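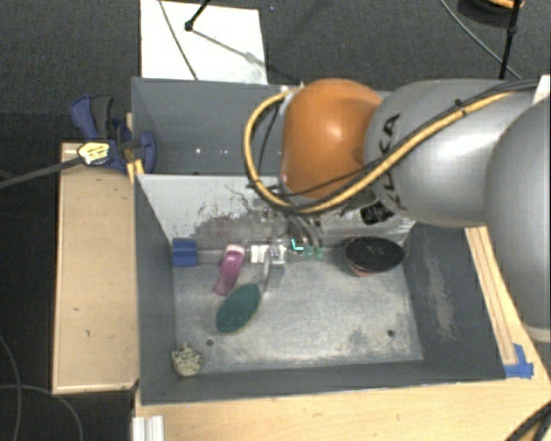

Moving four hens in the heat – wait for fall?

rurine_hill
Joined in August, 12 posts
Hello everyone, I hope this is the right board. We are moving from our rental in Buton to a little place of our own (finally!) and the four hens are coming along. It's over 18 hours with stops and I've been going back and forth on whether to do it all in one go or break it up at my sister's, where there is a shed they could sleep in. They are good calm girls, mostly Orpingtons, but one of them goes off her food if I so much as change my hat.

Inomlow
1177 posts
Congratulations on the new place! I'd go straight through, and I'd go at night. Hens in the dark just sit down and wait, bless them. Every time you unload you have four birds to catch again, and a strange shed is a lot to ask of a nervous one. Deep shavings, plenty of air, and cucumber slices at the gas stops, as they'll often take those when they won't touch water.

leitão_farm
1255 posts
I have to disagree with Inomlow, much as I love her advice on everything else. That is a long time for a heavy breed in summer, night or no night. Mine went eight hours once and were panting by the end with the AC running. I'd stop at the sister's, let them have a proper drink and a real sleep, and set off again before sunup.

Inomlow
Fair enough on the heat, but were yours in the back under a cover? I had mine on the back seat with the crate doors facing the vents and they were fine – one even laid somewhere past the state line.

leitão_farm
Under a cover, yes, and I wouldn't do that again. Still say stop.

rurine_hill
Thank you both so much, this is such a kind board. I think we'll leave at dusk and see how they look when we get near my sister's, and she'll have the shed ready either way. Do I need to keep them shut in the coop once we're there, and how long?

Inomlow
A week, dear. Then let them out an hour before bedtime.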